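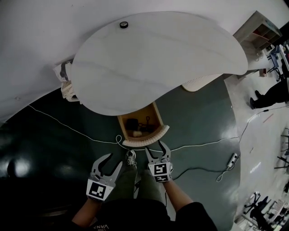 Gus Park me escribió en mayo que lo de aprender un idioma después de los cincuenta era perder el tiempo, que la memoria ya no guarda y que mejor me comprara una bicicleta. Me lo escribió en español, con dos faltas que yo pude ver, y eso me alegró la mañana más de lo que debería.

Le contesté con una carta larga que después no mandé. Una parte de aquella carta es este texto.

Llevo cuatro años viviendo en español. Antes lo estudié en Orkport, en una escuela pequeña encima de una ferretería, con un libro donde todos los personajes querían reservar una habitación con vistas. Yo sabía reservar habitaciones con vistas como nadie. Cuando llegué aquí no tuve que reservar ninguna, porque mi piso ya estaba alquilado, y la primera frase que necesité de verdad fue: "se ha atascado el desagüe". No estaba en el libro.

Desde entonces escribo las palabras nuevas en cuadernos. Voy por el cuaderno 14. Al principio los llenaba con orden, una columna para la palabra y otra para la traducción. A partir del tercero dejé la traducción y empecé a apuntar dónde había oído la palabra. Por ejemplo: "chapuza - el vecino, hablando de su propio cuñado". O "a regañadientes - en la radio, sobre un ministro". Me sirve mucho más. Si leo "chapuza" me acuerdo de la escalera, del vecino con las bolsas y del tono con que lo dijo, y la palabra ya viene con su uso puesto.

Gus defiende el método contrario. Él usa tarjetas, y antes usaba un curso por correspondencia de la casa Trornley que le llegaba en sobres marrones. Cada sobre traía una lista de verbos y una historia. Me prestó unos cuantos. Las historias trataban siempre de un tal señor Pruitt que perdía cosas: el sombrero, el tren, una vez a su suegra en un mercado. Reconozco que con el señor Pruitt aprendí el pretérito indefinido, y que todavía hoy, cuando dudo entre "perdía" y "perdió", pienso en la suegra.

Lo que más me cuesta no es la gramática. El subjuntivo me da trabajo, pero es un trabajo limpio, tiene reglas y yo las estudio. Me cuesta la velocidad. En una mesa con seis personas, cuando tengo preparada mi frase, la conversación ya se ha ido a otro asunto. Durante el primer año yo era una persona callada, y en mi lengua no lo soy. Mi hermana se rió mucho cuando se lo conté por teléfono. Me dijo que por fin había aprendido a escuchar.

Después descubrí las palabras de relleno. "Bueno", "pues", "a ver", "es que". En la escuela nos las corregían como un vicio. Yo las recomiendo a todo el mundo que empieza, porque con un "es que..." bien largo uno guarda su turno y la gente espera. Con "a ver" se consigue todavía un poco más de tiempo. No sé si es correcto recomendar esto por escrito, pero lo hago.

También hay cosas que he dejado de intentar. La erre doble me sale bien en "perro" y mal en "ferrocarril", y lo acepto. El acento no se me va a ir. Una señora de la panadería me preguntó durante meses de dónde era, y cada vez adivinaba un país distinto, siempre más al este. No la corregí hasta el invierno. Ahora me da pena, porque ya no tenemos de qué hablar y solamente me pregunta si quiero la barra cortada.

Otra dificultad son los regalos de la lengua que parecen fáciles. "Constipado" me hizo pasar vergüenza en una farmacia. "Embarazada" me la ahorré, por suerte me la habían avisado. Con "ahora mismo" tuve un malentendido más serio: el fontanero me dijo que venía ahora mismo, y yo me quedé de pie junto a la puerta con el abrigo puesto, sin saber si bajar. Vino a las siete de la tarde. Apunté en el cuaderno: "ahora mismo - fontanero, ver también luego".

Los libros son otro tema. Leo despacio. Empecé con novelas policíacas porque el argumento tira de uno, y porque en ellas se repite mucho vocabulario (coartada, pasillo, testigo). La primera que terminé sin diccionario tenía 509 páginas y tardé 13 semanas. No la entendí toda. Supe quién era el asesino, pero no estoy del todo seguro del motivo, creo que era una herencia. Se la dejé a mi amiga Oda, que leyó el final y me dijo que no, que eran celos. Sigo pensando que la herencia tenía algo que ver.

Oda y yo quedamos para hablar dos horas, una en mi lengua y otra en la suya. La mía es siempre la primera, y cuando llega la segunda ya estoy cansado de corregir y cometo más errores. Le propuse cambiar el orden y dijo que lo pensaría - de eso hace ya bastante.

Vuelvo a la carta de Gus. Tiene razón en que la memoria no guarda igual. Hay palabras que he buscado muchas veces. "Alféizar" la busqué hace poco otra vez, y la encontré en tres cuadernos distintos, con mi letra, cada vez como si fuera nueva. A los 19 años aprendí alemán en un verano y ahora no me atrevería ni con el menú. Así que tampoco la memoria joven era tan buena como él dice.

La bicicleta no la he comprado. En esta calle hay una cuesta muy mala, y además "piñón" y "sillín" ya los tengo apuntados.

Si alguien que lee esto sabe la diferencia entre "quedar" y "quedarse" y tiene paciencia, que me escriba. Tengo una página entera de ejemplos que se contradicen.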